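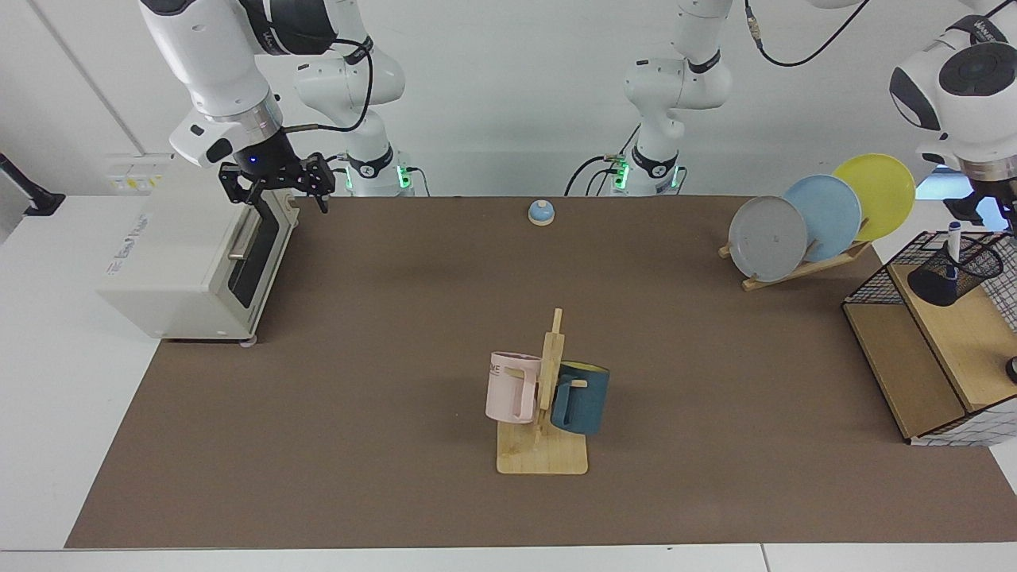

Landlord failed the city inspection and is still asking for full rent. Do I have to pay?

Asked in: Renting and Housing

I rent a one-bedroom in a 171-unit complex in Hollwood. The owner is a company called Naciri, and the day-to-day management is done by Fultov. The city came through in April and my unit was written up for 5 violations: no working smoke alarm in the bedroom, a leak under the bathroom sink, mold on the wall behind it, a broken window lock and a loose stair rail outside my door. I have a copy of the notice.

Fultov replaced the smoke alarm. The other items are the same as they were. The deadline on the notice has passed and the inspector has not been back. I called the city and left two messages.

Rent is due on the first and Fultov sent everyone a letter saying "inspection matters do not affect rent obligations." A neighbor in the next building stopped paying and says they can't do anything to her while the violations are open. Is that right? I don't want to end up with an eviction on my record. My lease is month to month now, it was a one-year lease before that.

3 answers

Answer 1 (marked as helpful)

Don't just stop paying. Your neighbor may be fine or she may get a nonpayment notice next week. An open violation does not cancel the rent by itself in most places. In a lot of states you can raise the condition of the unit as a defense, but you raise it in court, after they file, and the filing can show up on tenant screening reports even if you win.

What I would do, in this order:

Send a written repair request to Fultov and to Naciri at the address in your lease. List the items that are still open and attach the city notice. Keep a copy. Certified mail is worth the few dollars. Phone calls to the office don't count for much later.

Take dated photos of each item. Take them again every couple of weeks.

Ask the city's code enforcement office for a reinspection in writing and put your case number in the subject line. If they have an online portal, use that as well. Messages get lost.

Find out if your city or county has a rent escrow program. Where there is one, you pay your rent to the court or the city and it is held until the repairs are done. There are rules about being current on rent before you apply, so don't skip a month first.

Call legal aid before the first if you can. Month to month matters here. In some states the owner can end the tenancy with a short notice and no reason, and in others they can't do that for a set period after you complain to the city. You need someone who knows your state to tell you which one you are in.

Answer 2

Same owner, different property. I was in one of their buildings in Flollotley and we went through this. We had 2 reinspections before anything got fixed and the second one only happened after a group of us emailed the city together. What moved it was the fines, I think. Nobody withheld. I got a credit on one month for the mold but I had to ask for it in writing and it took most of the summer.

Also check if your notice lists common areas separately. The stair rail was on the building's notice in our case and it had its own deadline.

Answer 3

Stop paying and they'll fix it fast. Worked for my cousin.

Comment on Answer 3: What state was this in? Did your cousin put the money aside? Please don't do this without reading up first.

Comment from the asker: Thanks. I paid this month and mailed the letter to both addresses. The stair rail is on a separate notice, I hadn't noticed there was a second page. Legal aid has a callback list and I'm on it. Will update if the inspector comes back.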